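Isthorpe College
Module 515: Paper and Print
Notes for session 2: sheets, grain, folds, ageing
Updated February 18, 2023

Read before the session if you can, after if you can't. Not a full account of anything, more the bits I put on the board plus what I ran out of time for last year. Reading list is at the end. Room is 362, same as before.

Where we'd got to

Fibre in water. Lots of water, not much fibre. Drain it through a mesh and the fibres settle in a mat, press, dry, you have paper. Everything else in the history of the trade is about doing that faster, cheaper, whiter or smoother.

Rags first in Europe (linen, hemp, later cotton). Wood from the nineteenth century on, once rags couldn't keep up with the demand for print. Two ways of using wood, keep them apart in your heads:

Mechanical pulp. Wood ground up, everything kept in. Cheap, bulky, opaque, weak, goes yellow. Newspapers, cheap paperbacks.

Chemical pulp. Wood cooked so that most of the lignin comes out. Stronger, costs more, loses a good deal of the tree. Office paper, better books.

Confusing term: "woodfree". Does not mean no wood. Means little or no mechanical pulp. Several people got this wrong in the June paper, please don't.

Grain

On a machine the wire mesh is moving, and the wet fibres tend to line up with the direction of travel. So machine-made paper has a grain. Handmade much less so, the papermaker shakes the mould both ways and the fibres lie more or less anyhow.

What follows from grain:

Paper tears straighter along it than across it.
It folds more cleanly along it.
It's stiffer in the grain direction, so a strip cut the long way of the grain holds itself out better than one cut across.
It swells in damp, mostly across the grain. Fibres get fatter when wet, hardly any longer.

That last one is why books warp. Grain should run head to tail, parallel to the spine. If it runs the other way the pages fight the binding, you get a wavy edge and a book that won't lie open. Pick up any cheap paperback and have a look, it's a good bet the grain is wrong because the sheet fitted the press better that way round.

Tests for grain, easiest first. Bend test: roll the sheet over gently without creasing, one way, then the other. Less resistance = fold line is with the grain. Tear test: rip a bit off, both ways, compare. Strip test: cut two narrow strips of the same size, one from each direction, hold them together at one end and let them droop. Swap which one is on top. The cross-grain one sags more. Damp test: wet one side of a small square, it curls into a tube, and the axis of the tube is the grain.

Don't do the tear test on something you don't own.
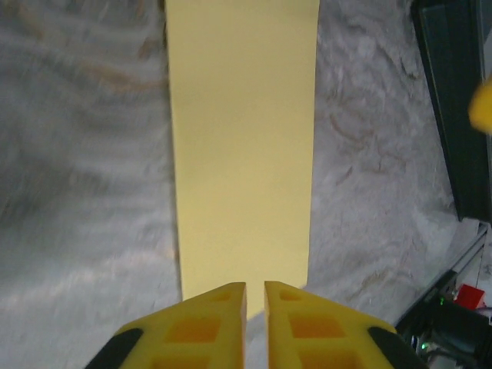 Fig. 1. Long pale yellow strip, matt, sides nearly parallel.

For the strip test keep them long and narrow. Short stubby strips tell you nothing. Thick board is hard to do by droop, use the bend test and trust your hands.

On order forms the grain is often shown by underlining one of the dimensions, or by which number comes second. Habits differ between merchants and between countries. Banik, who supply our practice stock, underline the side that runs with the grain. Fakine write "long grain" or "short grain" in full and charge you for asking. Check, always check, before cutting a whole pack down.

Long grain = grain runs parallel to the long side. Short grain = parallel to the short side. Cut a long grain sheet in half across the middle and the halves are short grain. Draw it if you don't beleive me.

Weight and thickness

Not the same thing. Weight is grams per square metre (gsm or g/m2, same unit). Thickness is usually called caliper and given in microns. Two papers of the same weight can be quite different in thickness, depending on how much air is in the sheet.

Bulk = thickness divided by weight. High bulk paper feels generous, light for its size. Publishers like it for short novels which need to look worth the money. Low bulk is dense and smooth, squashed between rollers (calendering). Bible paper is thin for another reason, low weight to start with, plus fillers so you can't read through it.

Ordinary copier paper 80 gsm. Letterheads a bit more. Postcards much more. The point at which paper turns into board is a matter of custom, don't lose sleep over it.

Sum for you to try: A0 is one square metre, and each A size is half the one before. So what does a sheet of A4 at 80 gsm weigh? Five grams, near as makes no difference. Now work out a stack of 2000 sheets and tell me if you'd carry it up to 362.

Blocks and stacks

A stack of sheets behaves like a solid as long as it's knocked up square. Knocking up = tapping the edges on the bench till they're level. Let air in between the sheets first (fan, flex, drop) or they stick and skew. Pads are made by gluing one edge of a squared stack under a weight, no more to it than that. Sticky note pads are the same idea with the glue on every sheet, weak enough to let go.

A good block has flat faces and crisp edges. Any creep shows at once along the long side, your eye is very good at picking up a line that isn't straight.

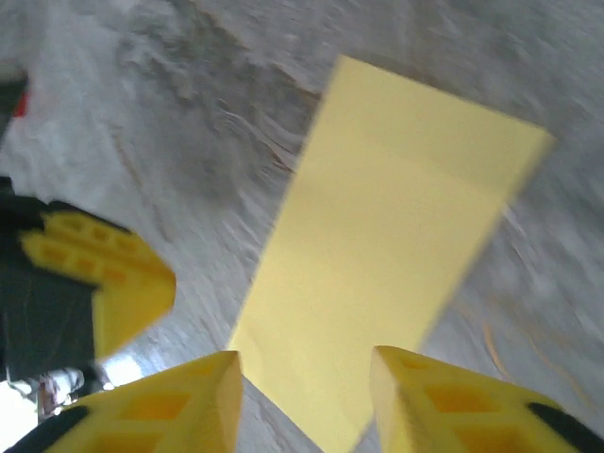 Fig. 2. Rectangular block, soft lemon yellow. Long flat face, straight left edge.

Cutting a stack by guillotine: clamp first. Without the clamp the blade pushes the top sheets along before it bites, and you get "draw", top sheets a different size from the bottom ones. Blunt blade makes it worse. Student use of the big guillotine is by induction only, the form is on the shelf by the door.

Colour, and why white isn't

Pulp is brownish. White paper is bleached, then often tinted slightly blue or violet, since we read a hint of blue as cleaner. Then there may be optical brighteners on top, which take in ultraviolet and give out blue light. Under a UV lamp they glow. Useful for dating: they come in around the middle of the twentieth century, so a "Victorian" letter that glows all over wants explaining.

Cream, ivory, natural, buff, straw. No agreed meanings. One mill's ivory is another's cream. Never match by name, match by swatch, and match under the light it will be seen in. Kallio's swatch book has six or seven pale shades I can't tell apart by the window in winter. Two papers can match by daylight and part company under a tube. The word for it is metamerism. Worth learning, comes up every year.

Also watch your background. A pale yellow put on grey looks yellower than the same thing on a cream cloth. So: neutral surround when you judge a colour.

Dyed in the mass v. coated or printed colour. Tear it. Colour all the way through = mass dyed. White core = surface only. Matters for folding, as a surface-coloured sheet cracks white on the crease.

Yellowing

Causes, running together in practice:

Lignin plus light plus oxygen. Leave a newspaper on a windowsill for a summer, then lift whatever was lying on it.
Acid. From alum-rosin size mainly, also from polluted air and from bad neighbours (acid board next to a good print). Breaks the cellulose chains, sheet goes brittle.
Heat and damp, which speed up everything else.

Yellow and brittle often come together but one doesn't prove the other. Some old rag papers have gone quite dark and are still strong. Some white sheets crack when you turn the corner.

Alkaline papermaking, with chalk as a filler, gave the late twentieth century much better-keeping paper. Not done out of kindness to libraries on the whole. Chalk was cheap.

"Acid-free" = not acid when made. Says nothing of lignin. "Permanent" has a standard behind it and is worth more on a label.

Folds, creases, rolls

A fold is damage, controlled. Outside of the fold stretches, inside is squashed, some fibres break. With the grain fewer of them break, that's the whole secret.

Words. Fold: sheet turned over on itself. Crease: the line left. Score: a line pressed in beforehand so that the fold knows where to go. NOT a cut, though people do use it for a half cut, ask which they mean. Roll: no line at all, curve spread over a distance.

Between a flat sheet and a crease there's a stage where the paper stands up in a rounded ridge and hasn't made up its mind. Let go and it mostly opens again. Push and it gives way at the narrowest place first. Curved one way, a sheet gets stiff the other way, which is why you can hold a slice of pizza level by bending the crust. Same reason corrugated board works.

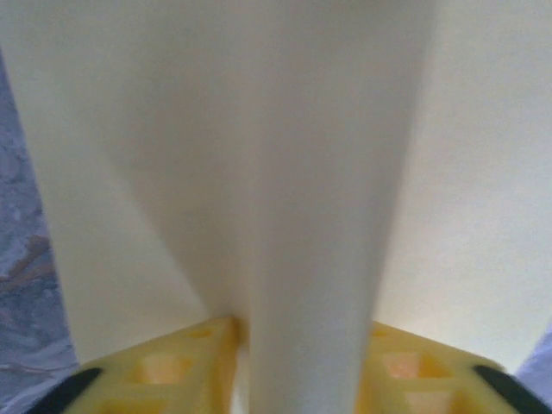 Fig. 3. Pale ivory sheet with a tall rounded fold, broad at the top, tapering.

Shape like that is part of a cone, loosely. Sheets bend into cylinders and cones without stretching. They will not bend into part of a ball, try wrapping a football. You get pleats or tears. Surfaces that can be flattened out without stretching are called developable, and pattern cutters, tinsmiths and ship builders all care about them as much as we do.

Folding practice: bone folder, clean hands, fold toward you then smooth outward from the middle. Put scrap over the top if the paper takes a shine. Heavy stock, score first. In most board work you fold away from the scored groove, so that the bead ends up inside. Looks backwards, try both on an offcut and see which cracks.

Multiple sheets folded together: inner ones stick out further at the fore edge (creep again, other meaning, sorry). Trim after sewing, or allow for it in the margins.

To do

Find the grain in a newspaper, a paperback, an envelope and a cereal packet. Note how you tested.
Make one pad and one eight page section, grain right, and bring both.
Second section, grain wrong on purpose. Leave it somewhere steamy overnight. Bring that too.
Essay titles go up next session. 2000 words, notes not included in the count.

Reading

Course pack, parts 1 and 2. Part 3 if your interested in sizing.
Any binding manual, chapter on folding and sections. They all say much the same.
Banik and Kallio swatch books are in the tray in 362, please put them back in the tray in 362.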